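Protocol 131

Denise Pickering wrote the rinse procedure in May and expected it to be finished by Thursday. It covered one side of paper. A tube was to be lowered into clean water, held upright, lifted out, and placed in the rack. The beaker was to be refilled between batches. The single-channel pipette was to stay on its stand throughout.

Barry Tindall returned the page with 5 comments in pencil. The first asked what was meant by "lowered". The second asked how far.

"Until the rim of the tube is above the rim of the beaker," Denise said.

"Then write that."

She wrote that.
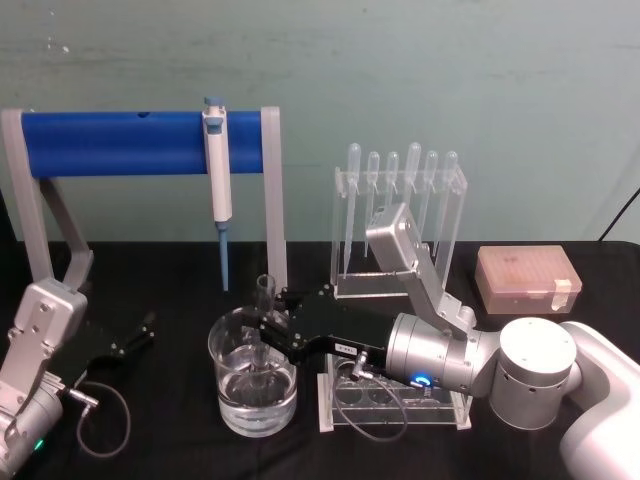 Step 2. Tube in water, open end above the beaker rim.

The third comment concerned the stand. The old procedure, issued when the laboratory was still at Inskip, put it on the right. Denise had moved it to the left, which left the right side clear for the rack. Barry did not object to the move. He objected to its being absent from the change record, and he had brought the change record with him.

They went through it at the bench. Entry 200 was a spelling correction. The one before it was also a spelling correction, of the same word, in the other direction. Both were signed by Yvonne Pearce, who had since gone to Andville and could not be asked.
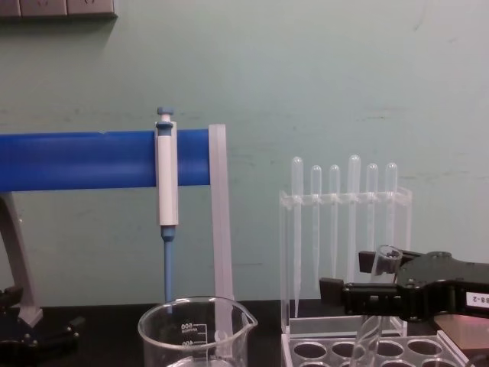 The fourth comment was about order. Barry held that a bench should be read from left to right, in the sequence of use, and that any item not used should be taken away. Denise held that an item taken away was an item lost. She pointed to the transfer pipettes, six of them upright in their clear rack with the bulbs at the top. None was called for in the procedure. If they went into a drawer, the next person would order more.

"One of them is sitting higher than the rest," said Barry.

"The fourth. It isn't used."

"It should still be level."

He made a note of it. The note became comment 5a.

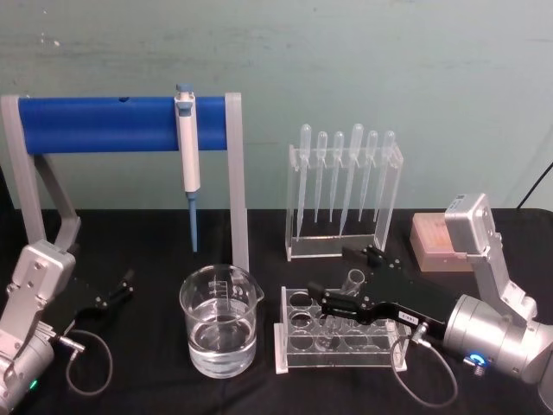
Comment 5 itself was only a question mark. It stood in the margin beside the last line, where Denise had put "leave the bench as found". She asked what the difficulty was. Barry said that the procedure did not state how the bench was found, so a person could follow every step correctly and have no means of completing the last one.

Denise considered this for some time. At ten past four she took a clean sheet and wrote a heading, "Condition of bench at start", and under it, "Stand: left."

Barry read it over her shoulder.

"Left of what?" he said.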